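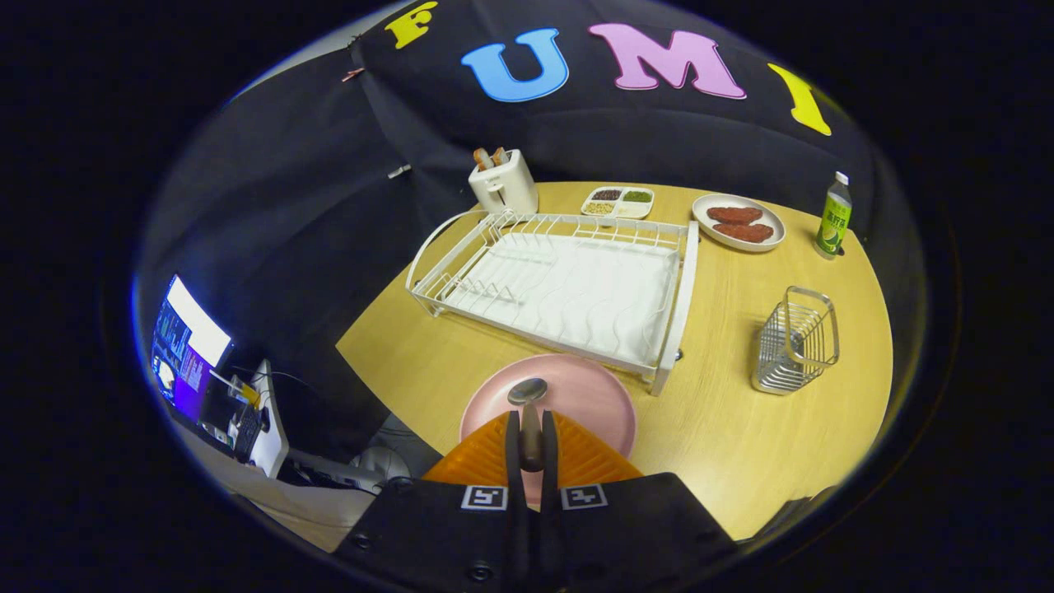
What should I do first if the power goes off and stays off?

Check whether it's only your house. Look at the street lamps, look next door, then look at your own fuse box. If the trip switch is down it's yours to sort. If the whole road is dark, ring 105 – free, works from mobiles and landlines – and tell them, even if you think someone else will have rung already.

Power cuts, then. We said we'd do a proper piece after November and then December happened. So it goes in now, 2018-01-07, with most of the winter still to come.

For anyone who was away: the lines came down above Holen just after tea and 303 homes went off. Most were back by bedtime. The top end, Mowat Lane and the farms past it, was off for 22 hours. Long night. Cold one too.

What follows is put together from what people told us afterwards, plus the usual advice. Some of it you'll know. Skip those bits.

Phones

The big one. If your landline phone is cordless it won't work in a power cut, the base needs the mains. Quite a few people found this out in November, in the dark. An old plug-in phone with a curly cord will still work on an ordinary line. If you've got one in the loft, get it down and try it. If your calls go through the broadband box that's different, ring your provider and ask what they do for customers with no mobile signal. Half the valley has no signal, so do ask.

Mobiles: charge them when the wind gets up, not when the lights go. A power bank is worth having, but charge that as well. Mine was flat. Turn the screen brightness right down, send texts instead of ringing. You can charge off the car, but not with the engine running in a shut garage. Ever.

Write the numbers you need on paper. Family, doctor, next door, 105. Tape it inside a cupboard.

Light

Torches, one per person if you can manage it, and one by the bed. Head torches are better, you get both hands. Spare batteries in the same drawer, check they are the right size. We had a letter from a reader on Mowat Lane with three torches and a drawer full of batteries, none of which fitted any of them.

Candles if you must, on something flat and heavy, away from curtains, never left when you go to bed. The battery ones are cheap now and give enough light to find the stairs.

Heat

Most gas boilers need electricty to run, so assume the heating goes off with the lights. Same for oil. Pick one room and all go in it. Shut the doors, curtains closed before dusk, something along the bottom of the door. Layers, hat, socks, blanket over the knees. If you have a stove or open fire, keep enough dry wood in the house for a full day and a night, and have the chimney swept.

Do not bring a barbecue or camping stove indoors. Not in the porch either. Carbon monoxide, you can't smell it. Get an alarm, battery type, and press the button once a month to test it.

Fill flasks with hot water while you still can. If the forecast's bad, fill a couple of flasks before you sit down for the evening. No harm done if you don't need them.

Food

Leave the fridge shut. Four hours or so is the usual advice for the fridge, and a full freezer should hold for a day or more if you don't keep opening it to look. Put a blanket over the freezer if you like, but take it off again when the power's back. Anything that's thawed and gone warm, throw it out.

In the cupboard: things you can eat cold. Tins, with a tin opener that isn't electric. Oatcakes, peanut butter, fruit, long life milk. Baby milk if you need it – the ready-made cartons. Pet food. Some water in bottles, more if you're on a borehole with a pump, as the pump will be off.

Medicines and equipment

If anyone in the house uses a stair lift, a nebuliser, oxygen, a hospital bed, a feed pump or anything else that plugs in, get them on the Priority Services Register. It's free. Your network operator runs it, ring 105 and ask to be put through. Also for anyone of pension age, anyone with small children, anyone who'd find a cut harder than most. You get a call when there's planned work and they know you're there when there isn't any plan at all.

Ask whoever supplied the equipment how long the battery lasts. Then ask what to do after that. Write down both answers. Insulin and other things kept in the fridge – ask the chemist now, before you need to know.

Stair lift users: most have a battery good for a few trips. Decide early which floor you're spending the night on.

Neighbours

Knock. That's all really. In November one couple at the top end sat in the cold until the next morning as they thought everybody was in the same boat and didn't like to bother people. Three doors down had a stove going all night and would of been glad of the company. Swap numbers with both sides. If you have a spare key for someone, check you know which one it is.

When it comes back

Before that, actually: switch off the cooker, iron, hair straighteners, electric blanket. Leave one light on so you'll know. When the power returns give it a few minutes before putting everything on again. Reset the heating clock, check the freezer, check the alarm. Then recharge the power bank straight away, or you'll forget.

Never go near a line that's down, even if it looks dead. Ring 105 and keep kids and dogs well back.

Where to go

Storkance Hall will open as a warm room for any cut that looks like going past six hours. Bottled gas for the kettle, and a generator for phone charging and the lights. Bring a mug and your own charging lead, there were not enough leads last time. Bring your tablets if you might be there overnight. Dogs are fine on a lead. The key safe code has been changed, keyholders have had the new one.

The Plistitetti cafe has offered soup again if it has power itself. Thank you to them, the lentil went down very well.

If you can't get there under your own steam, ring the hall on Storkance 2052 and leave a message, or get a neighbour to. Two cars with decent tyres are on the list for lifts. We could do with more. If yours is one, and you don't mind a call at midnight, please put a note through the hall door with your name and number on.

Paper copies of the phone list are in the hall porch and at the cafe counter. Take one for next door as well.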